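Gripper trials FAQ - Keswood bench
Updated Friday, March 27, 2020

Which grippers are you comparing?
Vainio parallel and the Bondetti. Both two-finger. Same arms, same controller settings, only the fingers change.

What's the test?
Table tennis kit. Paddle, zip case, small light stuff. Hard handle, floppy mesh, thin edges - covers most of what people ask us about.

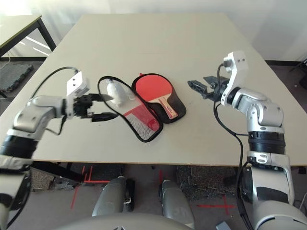 How many runs per gripper?
200 per arm, left and right logged seperately. We did 50 in February but the spread was too wide to say anything.

Do you re-zero between runs?
Every 30. More often if the wrist cable has been snagging. Leave slack in the loop, tape it if you have to.

What about balls?
Own category, scored on its own sheet. Start with fingers wide open and come in slow.
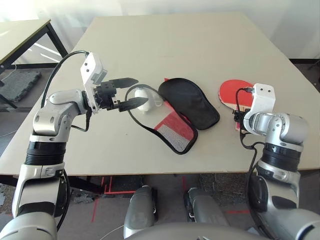

Left gripper open by the ball, right arm over the paddle.

Which one should I buy?
Depends. Vainio for thin edges, Bondetti for handles so far. Wait for the full table if you can.

Can I get the logs?
Yes, ask the Iltisby desk. CSV only. Camera files are to big to email.

Will you test 2 arms on one object?
Next round.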